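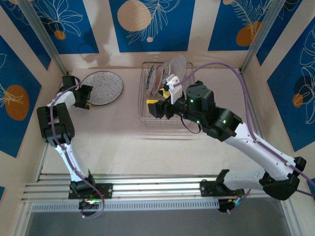

*A speckled plate with a darker rim, left, and other plates standing in a wire dish rack.*

# Hudton plate lending service moves to bigger space

**18 December 2022** - Stadora, the shop that lends out dinnerware for parties and community meals in Hudton, will reopen in January in the former Xie print works on Canal Street. The new space is twice the size of its current storefront and will hold a stock of 2,000 plates, bowls and cups.

The service started in July of last year with a few shelves of secondhand dishes. Customers reserve what they need, pick it up in padded crates and bring it back within three days. Plates can be returned unwashed as long as they have been scraped.

Stadora filled 158 orders this year, most of them for birthdays, school events and memorial lunches. The largest was a harvest supper at the fairgrounds in the fall, which used 400 dinner plates and nearly emptied the shop.

"We had to turn down two smaller orders that same weekend," said owner Haiyan Jiang. "One was a family of twelve. I didn't like saying no to them over a dozen plates."

The stock is mixed on purpose. Jiang buys from estate sales, restaurant closings and the seconds shelf at Javska, a pottery on the east side of town. She sorts by size and lets the colors vary, so a table might be set with plain white, light gray and speckled plates together. Customers who want a matching set can ask for one, but only up to thirty places.

Javska has agreed to supply 422 new pieces for the reopening, mostly dinner plates with a few serving platters. Potter Jinlong Xiong said the order took up most of his kiln time for two months. He made the rims slightly thicker than on the plates he sells in his own shop.

"It's the rim that goes first," Xiong said. "They knock against each other in the sink or going into the rack. A thicker edge will take more of that."

Broken and chipped dishes have been the main running cost. Customers pay a flat fee of two dollars for a broken plate and nothing for a chip, though chipped pieces are pulled from the shelves. Chunhua Qin, who handles returns, checks each plate by running a thumb along the edge and then stands it upright in a wire rack to dry. Stacking plates flat before they were fully dry left rings on some of the darker glazes last winter, she said, and the shop stopped doing it.

The print works has a floor drain and a loading door at the back, two things the storefront lacked. A commercial dishwasher will go in during the first week of January. Washing has been done by hand until now, in a double sink that Jiang said will be kept for platters and anything too large for the machine.

Lindiwe Molefe, who runs a weekly supper at the Grace Street hall, has borrowed from Stadora since last spring. The supper used paper plates before that.

"People take a bit longer over their food," Molefe said. "And we put out one bag of trash at the end of the night. It used to be four."

She said the crates are heavy - two people are needed for a full one - and she would like to see smaller ones. Jiang said half-size crates are on order and should arrive by the end of January.

Prices will stay the same after the move, at 30 cents a plate and 20 cents a bowl or cup, with a 15 dollar minimum. Delivery inside the city limits will be offered for the first time, at a flat 10 dollars each way. Silverware and glasses will not be part of the stock for now.

The current storefront will take returns through the end of December. Orders already booked for January do not need to be changed, but pickup will be at the loading door on the Canal Street side. Boyang Bai, who is managing the move, said customers should allow a few extra minutes for parking while the sidewalk in front of the building is being repaired.

Donated dishes will be accepted again once the shelves are up. Stadora is looking for dinner plates and deep bowls in particular, in any color, without chips or cracks.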